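Trelonham Folding Notes
README, last changed 3/1/25

What this is

A set of 483 short entries on folding clothes at home, on beds and not on tables. Each entry has a garment type, a starting position, the fold that was used and a grade for the result. I took over the set from the Somogyi list, which claimed to cover "all everyday laundry." It doesn't. It covers T-shirts very well and most other things badly.

What's in it

T-shirts: 200 entries
Towels and pillowcases: 29
Fitted sheets: 14
Everything else: shirts, trousers, sweaters, socks, children's clothes

Fourteen fitted sheets is too few to say anything about fitted sheets. I left them in so that people would stop asking where they were.

The grades

Grades run from 1 to 5. I don't trust them much. Two people grading the same folded sweater agreed on the extremes and argued over the middle, and a 3 in the early entries would be a 2 by April's standards. If you need one number, collapse it to pass or fail at 3 and be suspicious of that too.

Starting position

"Flat" means the sleeves are out to the sides and the front is facing up. Somogyi also used "flat" for garments lying face down. I fixed the ones I could find. A collar with snaps or buttons gets its own field, closed or open, and so does a printed chest, where people fold differently to keep the print off the crease — or say they do. I never saw much evidence of it in the folds.

Surfaces

Bedspreads vary a lot. Stripes and florals are marked as patterned, plain ones as plain. Softness was guessed at and the field should be ignored. Clutter on the bed is recorded only as yes or no, which lumps one sock together with a heap of blankets.

Claims I would not repeat

The old Sitier page says the Wultis fold saves a third of the drawer. No drawer was measured. I have looked.

Corrections

Send them to Barnabás Sárközi with the entry number and the field. "The towels look wrong" is hard to act on.
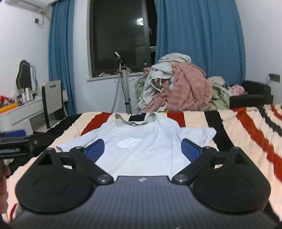

Corrections go in with the next version, and old entry numbers stay as they are, including the gaps where duplicates were pulled.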